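Hand-held gripper demos: glare on the tabletop and pads coming apart, what should we fix first?

Posted in Student Projects > Robotics
Asked July 23, 2024
276 views, 2 answers

I'm on the summer robotics project at Rernlow. There are two of us on recording and two on training. We collect demonstrations with a pair of hand-held grippers, each with its own camera, and train a small policy that is supposed to run on the arms in the lab. The task is putting a white rod into a clear amber container and taking it out again.

We have recorded 186 demonstrations so far. After throwing out the ones with tracking problems we kept 121. The policy trained on those is fine at getting close to the container. Where it goes wrong is the last bit. It closes the fingers too early, or it stops short and hovers.

I went back through the recordings looking for a reason. My main suspect is the table. It's light wood with a slight gloss, and the light from above leaves a wide bright band on it, right in the space between the open fingers. In the brightest part you lose some of the grain. The container sits near the edge of the view a lot of the time, so in many moments the camera has little to look at except wood and shine.
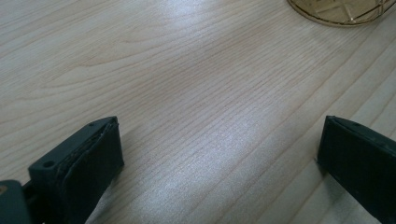 What we have tried

Lowering the exposure. The glare got smaller but the black fingers turned into two shapes with no detail, and tracking got worse.

Turning off one row of ceiling lights. This helped in the morning. In the afternoon the light comes from the window side and we are back where we started.

Adding random brightness changes during training. No difference that we could measure.

The second problem is the pads. The layers on the inner face are starting to come apart at the top and the edge is getting rough. One teammate says it doesn't matter, the other wants to replace every pad before we record anything else. We have one spare set. We want to start the next batch this week and I'd like to know which thing to spend time on first.

Answer 1 (accepted, 14 votes)

Fix the table first. It costs less and it affects every recording.

A glossy top under ceiling lights is bad for any camera that moves with the hand, since the bright band moves too. The tracker looks for points that stay put on the table, and a reflection doesn't stay put. Brightness augmentation won't help with that. It changes the whole picture evenly and leaves the reflection exactly where it was.

Order I would do it in:

1. Cover the work area with something matte. A plain cotton cloth taped down at the corners works. Paper works too but it tears and then you have a corner flapping in half your demos. Don't choose pure white.

2. Put a few flat things with sharp detail around the outside of the work area -- printed patterns, a page of newspaper, whatever. Tape them down. Leave them alone for the whole batch.

3. Lock exposure and white balance on both cameras. Set them with the fingers in view, so the fingers still show some shape.

4. Record ten demos, run tracking on those ten only, and check how many you would throw away. You lost 65 out of 186, and that is a lot for a tabletop task.

If the final robot has to work on the bare table, record part of the batch on the bare table after you know the tracking is good. Mixed surfaces will probably help you there anyway.

On the early closing, look at your gripper width values next to the video. Our group at Ralthorpe had the same symptom and it came from a time offset between the camera and the width reading. It was small enough that you couldn't see it at normal speed. Step through one demo slowly, find the moment the fingers touch the rod, and see if the width levels off at that same moment.

Answer 2 (3 votes)

get a darker table lol. we used a black one and never had this. also your rod might be too shiny

Comment from the asker

The rod is matte, so I don't think it's that. Swapping tables isn't possible. This one has a round hole through the top and I was told the other tables in the room are the same. We will cover the hole with the cloth.

What bothers me more after reading the first answer is the container. It's see-through and has a pattern of thin lines on the sides. When the rod stands in it, the lower part shows through the wall with a yellow tint and looks bent out of line with the part above. The policy has to figure out where the rod ends from that. Maybe a plain opaque cup for the first batch would tell us if the container is to blame.
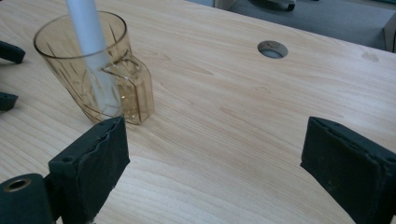

Do the frayed pads need to be replaced before the next batch?

Press the layers back down with contact glue and keep going, unless the rod slips when you hold it and tilt the gripper. Put the spare set on when one of the pads fails that test, and change all of them at the same time so the grip feels the same on both hands. Write down which demo number the change happened at. A slightly rough top edge doesn't matter much when you are gripping with the middle of the pad.

Comment from the author of Answer 1

Agree with trying the opaque cup. Keep it the same height and close to the same width, or you'll be testing two changes at once. Forty demos should be enough to see a difference. Then go back to the amber one.

Comment from the asker

Ok. Cloth and locked exposure first, then the width timing, then the cup. Will post the tracking numbers when we have them.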